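Robot arms take over cable testing at Prerkis repair shop

Workers at Prerkis, a company that repairs and resells used network equipment, have spent the spring learning to share their benches with robot arms. The last of the arms went into daily use this month, and the company says the change has already moved several people into jobs that did not exist a year ago.

Prerkis takes in switches, servers and cables from offices that are closing, moving or replacing their equipment. Most of it comes by mail or by truck. Until last October, every piece was unpacked, plugged in, tested and logged by hand at the company's shop in Usitz. The cables were the part of the job people liked least.

"You picked one up, you plugged in one end, you plugged in the other end, you looked at the tester, and you put it in a bin," said Hala Khalaf, who runs the test floor. "Then you did that until lunch. I did it for two years and my thumbs still bother me."

The shop has 17 people on the test floor. Before the arms arrived, at least four of them were on cables at any time, and the shifts rotated so that no one did it for more than half a day. On a good day the group got through 1000 cables. Now the arms pick up a cable, bring the plug to a test port and wait for a result, and a single person watches over the work and deals with what the machines cannot handle.

There is a fair amount they cannot handle. Plugs with a broken clip do not stay in the port. Cables that have been tied in a knot have to be opened up by hand first. Flat cables tend to twist in the grip, and the arms stop and call for help. In the first weeks, Khalaf said, the stops came so often that people went back to doing the work themselves and left the arms parked.

That changed after Masen, the company that installed the equipment, sent a technician to sit with the crew and redo the setup. The technician asked the people who had done the job longest how they held a plug, and which way they turned it when it would not go in. Several of their answers were built into the arm's movements. Stops are down to a handful per shift.

Prerkis tested 2652 cables in the first full week after that visit, with two people assigned to the work. Khalaf said she does not expect every week to look like that, as the supply of cables goes up and down with what customers send in.

No one has been laid off, and the company has told staff in writing that it will not cut test floor jobs this year because of the arms. Three people have moved to server repair, where there was a backlog of nearly 727 machines last fall. Two others were trained to run and adjust the arms and received a raise. One longtime employee asked to stay on cables and now does the knotted and damaged ones, along with the final check.

Some on the floor are less happy with how things have turned out. The old cable shifts were dull, but they were also when people talked. Four workers sat across from each other and could hold a conversation while their hands did the job. The new station is a one-person post, and it needs attention in short bursts all day. A worker who asked not to be named said the shift feels longer now, even though it is easier on the hands.

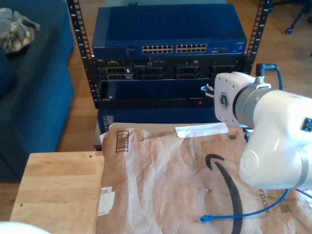

2019-06-13 | Workplace | Staff report

There were also questions about pace. When a person tested cables, a slow hour was just a slow hour. The arms record every cycle, and the numbers go up on a screen by the break room. After complaints this spring, managers agreed to show the totals by week and to leave out which person was on duty. Khalaf said she had asked for that change herself.

"The count was meant to tell us if a gripper was wearing out," she said. "Then people started reading it as a score. I would have, too."

Safety rules have been rewritten as well. The arms run at a reduced speed whenever someone is within reach, and anyone working next to them has to finish a half-day course first. Long sleeves with loose cuffs are out, and so are lanyards. The shop has had no injuries connected to the arms. There was one damaged switch, which was pushed off a bench in March when a work area had not been cleared before a restart. Clearing the bench is now the first line on the startup checklist.

Unpacking is still done entirely by hand, and Prerkis has no plans to change that. Packages come in every size, and people stuff them in ways that are hard to predict. Labels are missing or belong to an earlier shipment. A small trial with padded mailers was dropped after a few days.

The next step is the switches. Prerkis wants the arms to plug test cables into each port of a switch in turn, a task that now takes a worker several minutes per unit and is easy to lose track of partway through. Wei, a software firm that already supplies the shop's inventory system, is writing the part that will match each result to the right port. Trials are set to begin in October.

Khalaf said the crew will be brought in at the start this time, before the equipment is set up. Two of the people who used to test switches full time have been asked to write down how they do it, and they will be paid for the hours. The company is also looking at moving the arm station closer to the repair benches, so that the person running it has somebody to talk to.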